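How does a robot know where the thread is?
By Huw Harries
3rd January

Sewing is hard for a computer. A shirt button stays the same shape when you pick it up, but thread bends, loops and slides about.

At Clustthorpe we write a program called Prindau. It helps a robot make stitches. It has three jobs.

First it looks. A small camera sends in a picture, and the program marks which dots are thread and which are not. It learned to do this from 1,087 pictures that people had coloured in by hand.

Next it plans. It tries over 500 paths for the needle and throws away any that would bump into something.

Then it moves, a tiny bit at a time. After each bit it looks again.

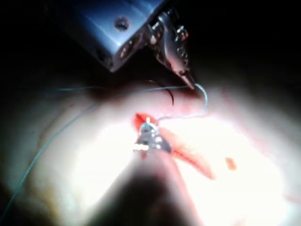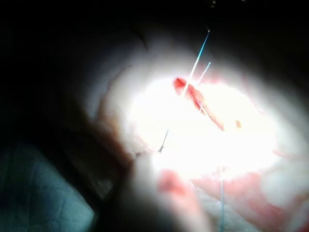 Blue thread and a red cut, under a bright light.

Bright light is a problem for the program. Where a picture goes white, there are no edges left to find, so Prindau has to guess from the last place it saw the thread. If the guess is poor, it stops and waits for a person.

We keep a list of the times it stopped. In November there were 73. Each one gets looked at and turned into a new test.

Last updated: 3 weeks ago
Contact us | © Clustthorpe | Back to top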